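Home cooks wanted for spicy food tasting panel in Baltham

Wegener is looking for home cooks to join a tasting panel this November. We make seasoning blends and ready-to-heat sauces for grocery stores, and we are changing the recipes for our Nukgate line of hot sauces and dry spice mixes. Before the new versions go into production, we want to hear from people who cook and eat spicy food at home.

You do not need any training. We are looking for people who cook dinner at home most nights of the week, eat spicy food on a regular basis, and can say in their own words what they like and don't like. If you have been on a panel with us before, you may apply again, but new applicants will be placed first. 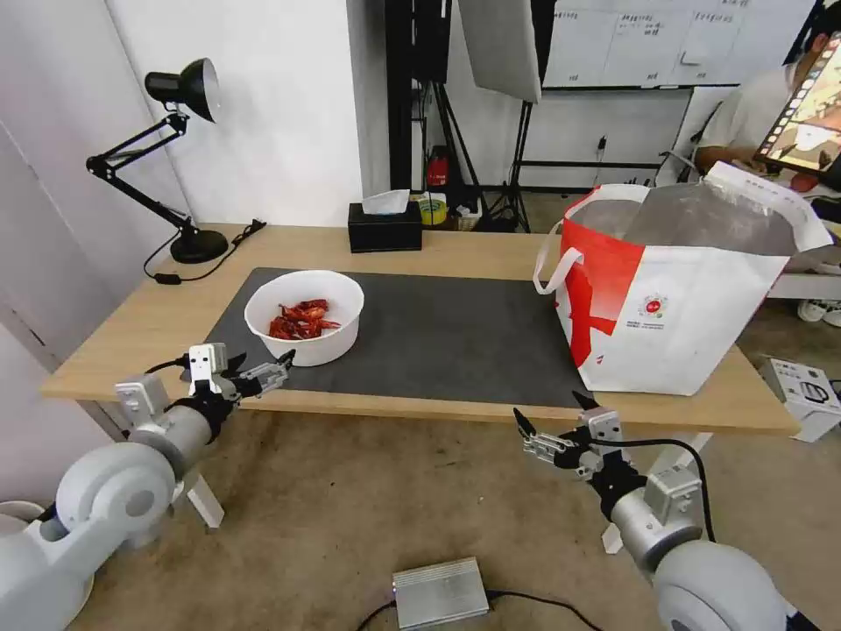
Do I have to like very hot food?
We need people at every level, from mild to very hot. The application form asks which dishes you eat most often, and we use your answers to put you in a group with people who have similar tastes.

What you will do

Each participant comes to two evening sessions at our test kitchen on the Ullow side of Baltham. Sessions start at 7 p.m. Please arrive a little early to sign in and get your name tag.

At the first session you will taste small portions of sauce over plain rice and fill out a paper form after each one. The form asks about heat, salt, smell, color and how long the taste stays with you. There is water, milk and plain bread on hand, and we leave a break between samples. Please do not discuss your scores with other people at the session until the forms have been collected. 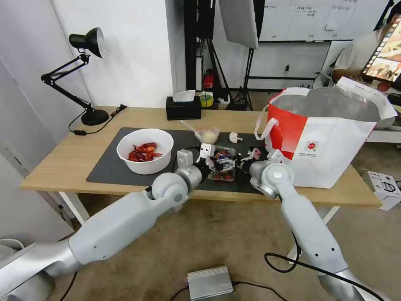
At the second session the panel will talk as a group. Tahmineh Rashti, who manages our recipe testing, will lead the discussion and take notes. She will ask how you would use each product at home, what you would serve it with, and whether the cooking directions on the label make sense. This part is recorded in audio only, and the recording is used by the recipe team and then deleted.

Between the sessions you will also have a small task to do at home. We will send you away with two unmarked jars. Use each one in a regular dinner and write down what you made, how much you used and who ate it. It should take roughly 15 minutes of writing in all.
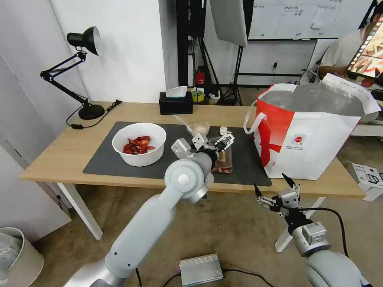 We also ask for one photo of each home dinner. A phone picture is fine, and it does not need to look nice. Serve the food in something plain so that the color of the sauce is easy to judge. A white bowl on a dark gray mat, as in the photo here, works well, but any light dish without a pattern will do. Take the picture before anyone starts eating and send it to us with your notes.

Allergies and health

The samples contain chili, garlic, soy, sesame and shellfish. You cannot take part if you are allergic to any of these. Please also sit this one out if you have been told by a doctor to avoid spicy food, or if you have a cold on the night of the session. Let us know and we will try to move you to a later group.
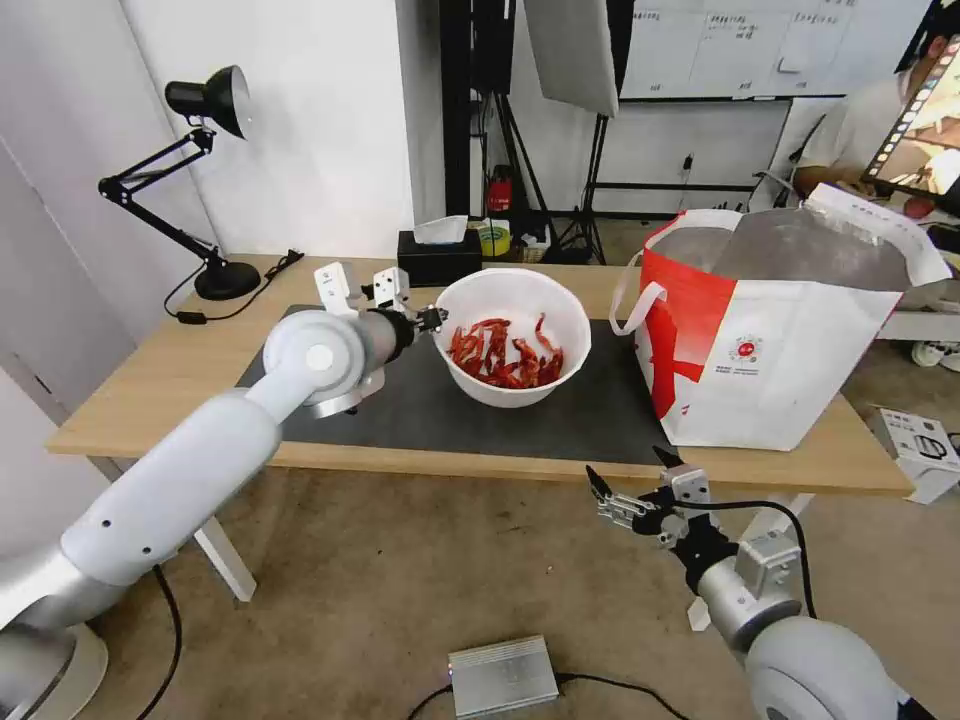
Pay and travel

Participants are paid by check at the end of the second session. The amount is listed on the application form. We cannot pay for one session only. Parking behind the building is free after 5 p.m., and the Ullow bus stops across the street.

How to apply

Pick up a form at our front desk or ask for one by mail. Fill out both sides, including the list of dishes, and return it to Tahmineh Rashti at Wegener, Baltham. You must be 18 or older and able to attend both evenings. We will call everyone who is chosen, so please write your phone number clearly.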